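サイト内検索 キーワードを入力 検索

石のカウンター天板の輪ジミ、研磨を頼むか自分でやるか

みなとまめ
2023年4月21日

キッチンの天板の手入れについて相談です。Nultanoのキッチンで、天板はグレーのまだら模様の石、表面は磨いてあるタイプです。中古で買った家なので、石の正式な種類はわかりません。前の持ち主も知らないそうです。

困っているのは輪ジミです。コップの底の形に白っぽく残っていて、正面から見るとほとんどわからないのに、窓側から斜めに見るとはっきり出ます。場所はシンクの横から壁際にかけて。指でなでても段差は感じません。水拭きでは何も変わらず、乾くとまた見えてきます。

家族は「模様があるんだから目立たない」と言いますが、私は毎朝そこに立つので気になります。

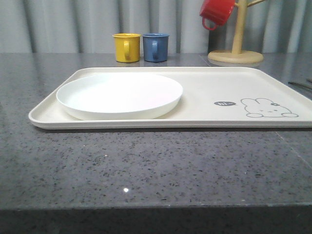

■今までに試したこと

・中性洗剤とスポンジ。変化なし。
・重曹を水で溶いてしばらく置いた。変化なし。むしろ粉が残って拭き取りが面倒でした。
・クエン酸は怖くてやっていません。石に酸はだめだとどこかで読んだので。
・Drivitzの石材用クリーナー、500mlのもの。油汚れはよく落ちましたが、輪は残りました。

■聞きたいこと

業者に研磨を頼むべきか、自分で磨き粉のようなものを使って何とかなるのか。あと、きれいになったとして、その後のコーティングは必要かどうか。経験のある方、お願いします。

石屋のとなり
クエン酸をやらなかったのは正解です。大理石や石灰岩の系統だと、酸で表面が溶けて艶が消えます。御影石ならそこまで弱くありませんが、種類がわからないうちは使わないほうがいいです。

輪ジミと呼ばれるものには種類があります。水道水のミネラルが乾いて表面に乗っているだけのものと、酸で表面が荒れて艶が引けたもの。前者は汚れなので取れます。後者は傷と同じなので、洗剤では取れません。

見分けるには、目立たない端のほうで、輪の部分にプラスチックのヘラを寝かせて軽く当ててみてください。白い粉が出てくるなら水垢です。何も出ず、光の反射だけが鈍いなら艶引けの可能性が高いです。金属のヘラは使わないでください。

rokugatsu_k
うちは研磨を頼みました。仕上がりはきれいですが、作業中はずっと台所が使えないし、養生していても細かい粉が廊下まで出ます。見積もりのときに「継ぎ目の樹脂は別料金」と言われて、そこで予算が狂いました。頼むなら継ぎ目とシンクまわりの扱いを先に聞いておいたほうがいいです。

コーティングは私はしていません。拭けば済むので。

みなとまめ
ありがとうございます。ヘラは冷蔵庫の脇の端で試しました。粉が少し出る輪と、まったく出ない輪がありました。両方あるということでしょうか。

粉が出たほうは、少し薄くなった気がします。

石屋のとなり
両方あるんだと思います。水だけのコップと、レモン水やワインのグラスを同じ場所に置いていれば混ざります。

薄くなったほうは水垢なので、濡らしたキッチンペーパーを貼って柔らかくしてから、ヘラと布で根気よくやれば取れます。乾いたままこすらないこと。粉の出ないほうは、研磨するか、あきらめるかです。

台所はしご
横から失礼します。艶引けも自分で直せますよ。Kurupの石用磨き粉、Uttonの店頭で3364円でした。水を足してフェルトで磨くだけです。うちは大理石の洗面台ですが、グラスの跡はわからなくなりました。業者に払う額を考えたら、まず試す価値はあると思います。

石屋のとなり
>台所はしごさん
大理石と御影石を同じに扱うのは勧めません。大理石用の磨き粉には酸を使って艶を出すものがあって、石に合わないと効かないか、ムラになります。裏の成分表示と対象の石種を確認してからでないと。洗面台と広い天板では、ムラの目立ち方も違います。

台所はしご
対象に御影石も書いてありました。それに端で試してから使うのは当然だと思うので、そこまで危ないものではないです。何でも業者に、では相談する意味がないでしょう。

石屋のとなり
書いてあるならその点は撤回します。ただ、ムラの件は変わりません。手で磨くと力の入れやすいところだけ艶が上がります。シンク横のような目線の近い場所ならなおさらです。

みなとまめ
おふたりともありがとうございます。濡らしたペーパーの方法を先にやってみました。
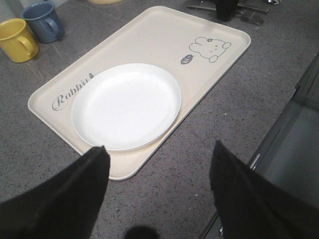
水垢のほうは、2回くり返したらかなり取れました。ペーパーはこまめに水を足さないと途中で乾いてしまい、乾くとはがすときに破れて面倒です。粉の出ない輪は予想どおりそのままで、磨き粉はまだ買っていません。これ以上増やしたくないので、皿を天板にじか置きするのをやめました。うさぎの絵と「Rabbit」の文字が入ったクリーム色のトレーに載せるようにしています。縁が少し立っているので、水が垂れても石まで流れにくいです。ただ、トレーの裏が濡れたまま置くと今度は四角い跡がつきそうで、裏も拭くようにしています。

コーティングについては、まだ意見がほしいです。

rokugatsu_k
トレーは賛成です。うちもそうしています。裏に水が回るのは確かにあるので、食後に立てかけておくのがいいと思います。シリコンのゴム足を貼る手もありますが、ゴムの種類によっては石に色が移るので、私はやめました。

夜更かし湯豆腐
コーティング派です。浸透型の撥水剤を塗って2年たちました。醤油をこぼしてもすぐ拭けば残りません。ただ、撥水剤は染み込みを遅らせるもので、酸による艶引けは防げないと説明書に書いてあります。ここを誤解して「塗ったのに跡がついた」と怒っている人をよく見ます。

被膜型(上に膜を張るほう)はお勧めしません。鍋を引きずると膜に傷が入り、はがすときは全部はがすことになります。

台所はしご
被膜型も悪くないですよ。鍋を引きずらなければいい話で、艶引けまで防ぎたいなら膜を張るしかないです。うちの実家は被膜型で問題なく使っています。

夜更かし湯豆腐
問題が出ない使い方をしていれば、何もしなくても問題は出ないと思いますが……。熱い鍋を置いたときに白く濁ったという話も聞くので、火のそばは避けたほうがいいです。

みなとまめ
浸透型と被膜型の違い、わかりやすかったです。うちは輪ジミが気になっていて、油や醤油の染みは今のところないので、浸透型を塗っても目的には合わないことになりますね。被膜型は鍋のことがあるので迷います。

水をひとしずく垂らして、染み込むかどうかを見る方法もやりました。しばらく置いても色は濃くならず、拭いたら元どおりです。前の持ち主が何か塗っていたのか、もともと吸わない石なのかは判断できません。
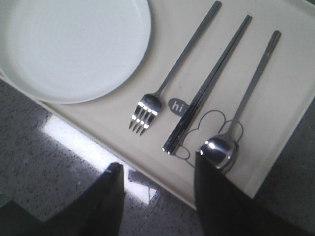
そういうわけで、コーティングは見送って、毎晩から拭きするほうに傾いています。マイクロファイバーの布を濡れ用と乾いた用に分けたら、それだけで朝の見え方が違いました。台ふきんで拭いてそのまま乾かしていたのが、水垢の一番の原因だったのかもしれません。

粉の出ない輪については、研磨の見積もりだけ取ってみるつもりです。継ぎ目の樹脂のことも聞いておきます。

石屋のとなり
見積もりのとき、石の種類も見てもらってください。見慣れた業者ならその場でだいたいわかります。部分研磨と全面研磨の両方の金額を出してもらうといいです。部分だけだと境目が出ることがあるので、その場合どこまで面倒を見るのかも。

台所はしご
見積もりが高かったら磨き粉も思い出してください。裏面の表示を見てから、目立たない端で。

rokugatsu_k
見積もりは9月まで待てるなら待ったほうがいいかもしれません。窓を開けたまま作業してもつらくない時期のほうが、粉の逃がし方が楽です。うちは寒い時期にやって後悔しました。

みなとまめ
窓のことは考えていませんでした。台所の窓が小さいので、それも業者に伝えます。金額が出たらまた書き込みます。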